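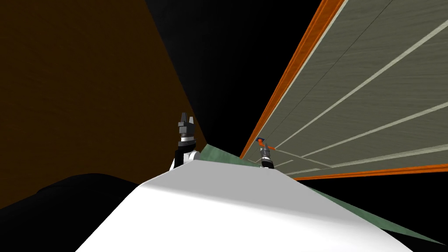 Two grippers in the simulator, with the striped cabinet panel on the right.

Wuseo Practice Cell - two-arm simulation pack with house rules

Hi, I'm Bethel Ayele, and I look after the Wuseo Practice Cell. It's a simulated room with two arms, some furniture and a rule sheet, and the rule sheet is the part I get the most mail about, so I'll spend most of this page on it!

You get the rooms, the task scripts and a checker that reads your run and tells you which rule you broke and when. The checker is fussy. I like it that way, but you can turn single rules off in the settings file while you're getting started (please turn them back on before you share a score).

The rules, short version

Keep-out zones. Each arm gets its own zone and there's a shared one in the middle. Only one arm may move in the shared zone at a time. The other one holds still until it's released.

Speed near furniture. Within 200 mm of a panel or an edge strip, the script has to drop to the slow profile. Matúš Vlček wrote this one after watching me ram a cabinet all afternoon.

Contact. Touching the thing you're working on is fine. Touching the cabinet with your wrist or forearm is a fault, even a light brush, and it goes in the log.

Views. Save at least 2 camera views per run. A wrist view can come out tilted with half the room behind a big white surface, and that's allowed, but you'll want a second angle when you're trying to work out who bumped what.

Logs. Keep failed runs. I mean it - a folder with only good runs in it gets sent back.

What's in the pack

76 task scripts, sorted by how much the arms have to share space
6 room layouts
The checker, with the rule sheet as a plain text file
The Bustier add-on, a padded chest cover model for the robot body (sold separately, and yes, we kept the name)

Before you move to real arms

A clean score in here is practice. It doesn't replace a risk assessment for your own cell, and it won't tell you where your emergency stop should go. Analyn Quiambao runs our setup calls and will go through your layout with you. Book her early, May fills up fast.

Updates

Rule sheet last changed 6 October 2026: the hold-still rule now covers the fingers as well as the arm. If your older scripts open a gripper while waiting, they'll start failing. Change the wait step and they should pass again.

Questions about licenses go to Kristýna Trnka, everything else to me.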